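Unit 7. Household Chores and the Limits of Current Machines
Course handout, revised 16 Nov 2020
Prepared by Edith Quispe. Laboratory sections: Edgardo Maglaya.

7.1 Scope

This unit considers whether machines can yet perform ordinary chores in a home. Vacuuming and mowing are treated in Unit 6 and are not repeated. The present concern is work done with the fingers: sorting, folding, putting away.

7.2 The state of the question

Machines on a shop floor handle small parts quickly when each part arrives in a known position. A bedroom offers no such order. The surface may be soft, the light changes with the hour, and the objects were not made with a machine in mind. Students should keep these two settings apart when reading claims about success rates.

In the Nundum exercise carried out in March, 461 attempts were made to pick up a single small object from cloth. Of these, 200 ended with the object held securely. The same equipment did far better on a bare tabletop. The result should be read as a measure of the surface as much as of the gripper.

7.3 Sorting jewelry as a test task

Jewelry is a demanding case for four reasons.

(a) Shiny metal reflects its surroundings, and its outline is hard for a camera to find.
(b) Rings and bangles are mostly empty space. A grip must close on a thin edge.
(c) Chains and strings of beads change shape when lifted.
(d) Pieces kept together in a box overlap, and lifting one may drag another.

A person resolves these difficulties by touch, often without looking. A gripper with two fingers has far less to work with. At present the task may be considered possible under human guidance and unreliable without it.

7.4 Assignment

Read the Tsoukalas chapter, pages 40 to the end. Choose one chore in your own home and divide it into separate hand movements. For each movement, state whether two fingers would be enough. Written work is submitted to the section leader before the next laboratory meeting.
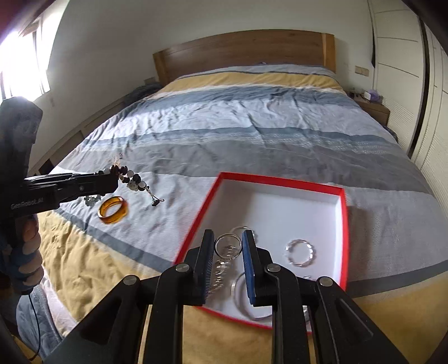
Figure 7.1. Sorting bracelets and bangles on a bed with two-fingered grippers (section 7.3).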